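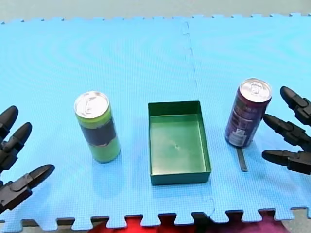

4.2 Floor coverings and complaints between neighbors

Floor coverings were recorded in all 677 households that completed the survey in Grusden and Vunthorpe. Respondents were asked to name the main covering in each room and to list any loose covering placed on top of it. Answers were coded by room, and a household was treated as covered if loose material lay over at least half of the open floor in the living room. Kitchens and bathrooms were left out of this measure.

Hard flooring was the most common main surface in both towns. The share was higher in Vunthorpe, where many of the older buildings had been refitted before the survey began. Carpet remained common in bedrooms, and tenants who had lived in the same apartment for more than 10 years were the most likely to report it in the living room as well.

Loose coverings fell into three groups: woven rugs, rubber sheets, and interlocking foam tiles with puzzle edges (Figure 3). Foam tiles were found mainly in households with children under five, but they were also reported by adults who exercised at home and by older residents who found hard floors tiring to stand on. Several respondents had joined only a few tiles and moved them from room to room during the day. Such cases were coded as partly covered, and they are reported separately in the Appendix.

Complaints about noise from above were less frequent where the upstairs household was covered. The difference was clear for footsteps and dropped objects and weak for voices, television, and music. This pattern agrees with the view that soft coverings reduce the force passed into the floor but do little to block sound carried through the air. In the 15 buildings with concrete floors, the difference was smaller than in buildings with timber floors, and in the Lallik estate it could not be separated from the effect of a ceiling repair program carried out in the same period.

Time of day also mattered. Most complaints concerned noise after 10 p.m., when few young children were awake, and foam tiles in play areas would have had little effect on them. Hallways, which were rarely covered in any household, were named often in the written comments on night noise.

These results rest on reports by residents. Sound levels were measured only in the Kombo building, and those measurements are discussed in Section 4.3. Households that had already received a complaint may have added coverings in response, and the survey did not ask when each covering was bought.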